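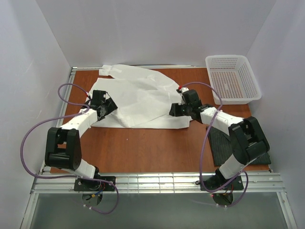 Bancada bimanual com uma peça branca ainda amarrotada sobre a mesa; as duas garras estão no tecido, cesto branco ao canto.

plendent-dobra: ficha do conjunto de dados

Resumo

O plendent-dobra reúne demonstrações de dobragem de roupa com dois braços, gravadas para treinar políticas por imitação. A versão atual tem 2,000 episódios válidos. Antes que alguém se entusiasme com o número: é muita repetição da mesma tarefa, na mesma mesa, com poucas peças. Quem procura variedade deve procurar noutro sítio, ou juntar isto a outra coisa.

O que está gravado

Cada episódio começa com uma peça largada na mesa e acaba quando o operador declara a tarefa concluída. A palavra "declara" é deliberada. O critério de sucesso é a opinião de quem teleoperava naquele momento, registada com um botão. Revimos uma amostra de 66 episódios marcados como sucesso e rejeitámos 10, quase todos por mangas deixadas de fora da dobra ou por peças que ficaram mais enroladas do que dobradas. Os episódios fora dessa amostra não foram revistos. Façam as contas ao ruído dos rótulos antes de publicarem taxas de sucesso com duas casas decimais.

Por passo temporal guardamos:
- posições das juntas dos dois braços
- abertura das duas garras
- comando enviado pelo operador
- imagem da câmara fixa
- etiqueta de fase (alisar, primeira dobra, segunda dobra, arrumar)

A etiqueta de fase foi posta à mão depois da gravação. A fronteira entre alisar e primeira dobra varia conforme o anotador e não a usaríamos como alvo de treino. Para filtrar, serve.

Montagem

Dois braços fixos à calha de alumínio da frente, virados para um tampo com aspeto de madeira avermelhada, entre três paredes claras lisas. As paredes foram uma escolha prática: sem elas, os primeiros modelos reagiam a quem passava no corredor. O reverso é óbvio. Um modelo treinado só com estes dados nunca viu um fundo a sério, e não temos nenhum resultado que sugira que se aguente fora da caixa.

Os cabos roxos fazem laçada por cima dos braços e entram muitas vezes no campo de visão. Não os removemos das imagens. Há fortes indícios de que alguns modelos os usam como pista para a posição do braço, porque o desempenho caiu quando mudámos o percurso de um deles em novembro. Os episódios posteriores a essa mudança têm o campo "cabos" igual a 2.

Peças

Cinco peças finas, todas de cor clara. O branco é um caso difícil para a câmara, com vincos pouco contrastados e sombras suaves, e ao mesmo tempo um caso fácil para segmentar contra o tampo escuro. As duas coisas não se compensam. Não há ganga, malha grossa nem nada com botões rígidos. Chamar a isto "dobragem de roupa" sem mais qualificação é exagero, e pedimos que não o façam em nosso nome.

Divisões

Treino e validação separam-se por sessão de gravação. A versão anterior separava por episódio, o que punha takes quase gémeos dos dois lados e dava números muito bonitos. Se encontrarem resultados calculados com essa versão, incluindo os nossos, ignorem-nos. A divisão de teste "hisell" usa uma peça que não aparece no treino. É uma única peça, portanto mede pouco.

Modelos de referência

Treinámos dois: Skorka, que recebe imagem e juntas, e Whitfield, que recebe apenas juntas. O segundo não devia conseguir grande coisa, já que não vê o tecido. Consegue mais do que gostaríamos em peças colocadas perto da posição habitual, sinal de que parte da tarefa se resolve a repetir uma trajetória decorada. Recomendamos que qualquer comparação inclua uma versão cega do vosso modelo.

Problemas conhecidos

- Os operadores melhoraram com o tempo. Os episódios iniciais são mais lentos e hesitantes, e o índice do episódio prevê a duração melhor do que qualquer característica da peça.
- Quando uma garra larga o tecido por acidente, a recuperação ficou gravada, mas a etiqueta de fase nem sempre recua.
- As tentativas falhadas das primeiras sessões foram apagadas. Foi um erro e não há cópia.
- O relógio da câmara e o dos braços derivam nas sessões longas. O script alinhar.py corrige a maior parte.

Uso

Adequado para pré-treino, para testar código de carregamento e para estudar viés de posição. Não o usem como prova de que um sistema sabe dobrar roupa em casa de alguém.

Correções às etiquetas são bem-vindas por pull request, com o identificador do episódio e o passo em causa.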